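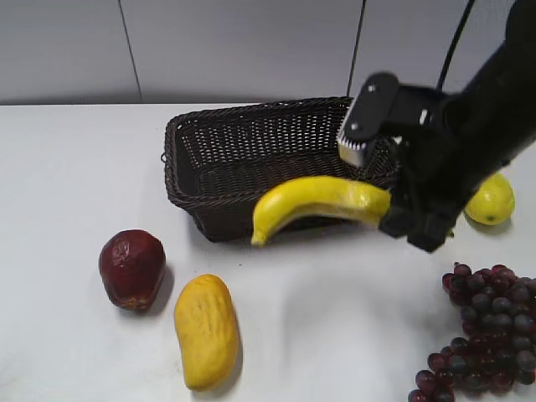 Mechthild Zürcher had written in ahead of the meeting that she did not see why the group should spend another evening on machines that tidy up, when most members could clear a kitchen counter themselves in two minutes and the shop still had no plan for the evening restock. She asked that her note be read first and entered in the minutes. It was read by the chair.

Sitmont Household and Shop Cooperative
Working Group on Chores and Automation
Minutes of the meeting of Jan 23, 2021

Present: Johanna Gasser (chair), Deepika Fernandes, Alcides Dantas, Ferdinand Lanz (minutes)
By note: Mechthild Zürcher

1. Minutes of the November meeting

Approved with one correction. Under item 4 the word "dishwasher" should read "dish rack." The November meeting did not discuss buying a dishwasher.

2. Reply to the note

Johanna Gasser said the note was fair as far as the kitchen counter went. The group was set up to answer one question for the members, whether a machine can take over any household or shop-floor chore today at a price the co-op could think about. It has not answered it yet. She would like to have an answer in writing by the general meeting, even if the answer is no.

Alcides Dantas said two minutes is right for somebody with good hands. Several of the older members have told him that bending and gripping are the hard part, and that they would put up with a slow machine if it worked without being watched. He asked that this be kept in mind when speeds are compared.

Deepika Fernandes agreed but said the words "without being watched" were where every machine she had read about fell down.

3. Putting things away

Deepika reported on putting loose items into a basket or bin, the task the group picked in the fall as a fair first test. It comes up in every home and also in the shop, where produce that customers leave in the wrong place has to go back.

Her main points:

Picking up one item of a known shape from a clear, flat surface is something a single arm with a two-sided grip can do now. She would not call it solved, but it is no longer the part that worries her.

Shape matters more than she had expected. A banana gives the fingers something long to close on. A lemon can roll when it is touched. Grapes are the worst of the common fruits, being many small things on a stem, and she has not found two people who agree on where a machine ought to take hold of a bunch.

Play fruit and real fruit are different jobs. Play fruit does not bruise and weighs very little. A result with one should not be reported to members as a result with the other. She asked that the written answer say so in plain terms.

Letting go is a separate step and often gets left out of the talk. The item has to clear the rim, be released low enough not to bounce, and leave room for the next one. With an empty basket this is easy. She does not have good information on a basket that is nearly full.

Ferdinand Lanz asked how the machine knows the job is finished. Deepika said in most cases a person decides. Ferdinand said then a person is standing there and might as well put the fruit away. Deepika said that was a good summary of where things are at present, but she would expect it to change before the lifting and gripping improve much further.

4. Trial log

The group went through the log Alcides kept of the demonstration runs at Hofstetter in the fall. There were 200 attempts in all, each one being a single item moved from table to container. Alcides read out his notes on the misses. They fell mostly into two kinds: the item turned as the fingers closed, or it caught on the rim on the way in. He did not write down which items these were for the first day and regrets it. The log is therefore not good enough to give a success rate by item, and it was agreed not to give one.

Johanna asked whether somebody had reset the table between attempts. Alcides said yes, every time, by hand. Johanna asked that the labor for this be counted in any comparison.

5. Shop floor

Ferdinand reported on the evening restock. The shop carries some 700 different products. He went along the shelves with a notepad and sorted them by how they would have to be held. Boxes and cans are straightforward. Bags of rice, nets of onions and anything in soft film are not. Loose produce he put in a group of its own.

He spoke by phone with Ronura about their shelf unit. They were polite and said it works with boxed goods in rows of fixed width. Our shelves are not of fixed width. Replacing the shelving was not discussed further.

He also asked Trodia about floor cleaning. This is the one chore where he thinks a machine could start tomorrow, provided the aisles are cleared first. Clearing the aisles takes longer than the mopping does now. He suggested that the crates by the back door be moved to the storeroom whether or not a machine is bought. Agreed.

6. Money

There is 400 left in the group's budget for this year. That does not buy an arm of any kind. It would cover a day's rental or travel to see a unit working in another shop. Alcides was in favor of the rental. Deepika preferred a visit, so that the group could see a machine in a place where people depend on it. After discussion a visit was preferred, with the choice of place left open until travel is simpler.

7. Laundry

Folding was on the agenda again. Nothing new to report. Johanna asked that it stay on the agenda.

8. Draft answer to members

A first wording was put together at the table:

"Single objects on a clear surface can be picked up and put in a container by a machine, slowly, with a person nearby. Mixed groceries, soft packages and full baskets cannot yet be left to one. Floors can be cleaned if they are empty. We do not recommend a purchase this year."

Ferdinand wanted "slowly" taken out because speed will change first. Alcides wanted it kept. It stays in for now. Deepika will add the sentence on play fruit and real fruit and send the draft to everyone, including Mechthild, for comment.

9. Tasks

Deepika: draft answer, and a list of questions about nearly full baskets.
Alcides: clean copy of the trial log, with the gaps marked.
Ferdinand: crates; widths of all shelves in the dry goods aisle.
Johanna: reply to Mechthild, and ask whether she would take on the restock plan.

10. Next meeting

Date to be set by email. Laundry will be taken first.

Minutes: Ferdinand Lanz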